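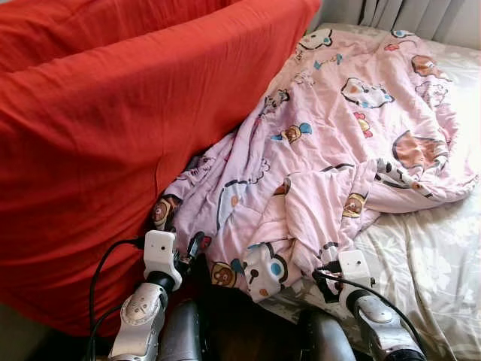

Comparer deux paires de doigts sur une couette : ma méthode, étape par étape

Mis à jour le 3 avril 2022

Je reçois régulièrement la même question : quels doigts monter sur une pince pour manipuler du linge de lit ? Ma réponse, c'est de faire l'essai soi-même, parce que ça dépend énormément du tissu (et de la patience qu'on a). Je vous raconte donc comment je procède, avec les deux jeux de doigts que j'ai sous la main : les Drenora, rigides et assez fins, et les Greltberg, plus souples et plus larges au bout. Le tout piloté par un contrôleur Tusance, mais vous pouvez transposer sans problème.

Ce qu'il vous faut

Un robot à deux bras, une caméra sur chaque poignet, un lit avec un drap et une couette. Prenez une couette à motifs ! Sur la mienne, rose clair, il y a des têtes d'ours et de chats un peu partout, et c'est un vrai bonheur pour se repérer : je note « prise à côté du petit ours brun » et je retrouve l'endroit tout de suite. Avec du blanc uni, j'ai passé des soirées entières à me demander quel pli était lequel.

Étape 1 : régler les caméras avant les pinces

Je le mets en premier car je l'ai longtemps fait en dernier, à tort. Lancez le flux des deux poignets dans Solanki (ou votre logiciel habituel), ouvrez les pinces à fond et vérifiez que vous voyez le bout des deux doigts. Bloquez ensuite l'exposition à la main. Si le soleil tape sur le drap, l'automatique va assombrir tout le reste dès que le bras se tourne de ce côté, et vos plis disparaissent. Moi je règle sur la partie la plus claire du lit et je n'y touche plus.

Profitez-en pour faire faire aux poignets une rotation complète, doucement, en surveillant les câbles. Il faut une boucle assez longue pour suivre le mouvement, mais pas au point qu'elle vienne se prendre dans le tissu. J'ai arraché un connecteur comme ça en juillet, je ne vous le souhaite pas.

Étape 2 : préparer le tas

Une couette bien étalée ne vous apprendra pas grand-chose. Roulez-la en boule, tirez un pan vers le robot, laissez un gros bourrelet au milieu. L'idée, c'est d'avoir des plis épais et des bords fins à portée des deux bras. Prenez une photo de départ, puis refaites à peu près le même tas entre chaque série. Il ne sera jamais identique, tant pis, on compare des tendances.

Étape 3 : la série de prises

Je fais 30 prises par jeu de doigts, en alternant bras gauche et bras droit. Pour chacune :

Approchez pince ouverte, doigts inclinés vers le pli.
Descendez jusqu'au contact, puis remontez de 4 mm.
Fermez à 35 % de la force maximale.
Soulevez lentement et attendez deux secondes.
Notez : tenu, glissé, ou drap attrapé avec.

La dernière catégorie compte beaucoup. Les doigts fins adorent pincer le drap en même temps que la couette, et on se retrouve à défaire le lit. Chez moi, les Drenora l'ont fait 11 fois sur une série, contre quatre pour les Greltberg.

Étape 4 : le lever à deux bras

Placez les deux pinces au bord le plus proche, à la même hauteur, et soulevez ensemble. Commencez à petite vitesse ! Si un côté lâche, l'autre bras récupère tout le poids d'un coup, et là les doigts souples plient franchement. C'est le seul exercice où j'ai préféré les Drenora, et de loin.

Du coup, je garde quoi ?

Pour attraper dans le tas, les Greltberg. Pour tirer et étaler, les Drenora. J'ai bien essayé un jeu différent sur chaque bras, mais il faut alors régler la force séparément dans le Tusance, et je me trompe de côté une fois sur deux. Si vous tentez le coup, collez une étiquette sur chaque poignet avant de démarrer.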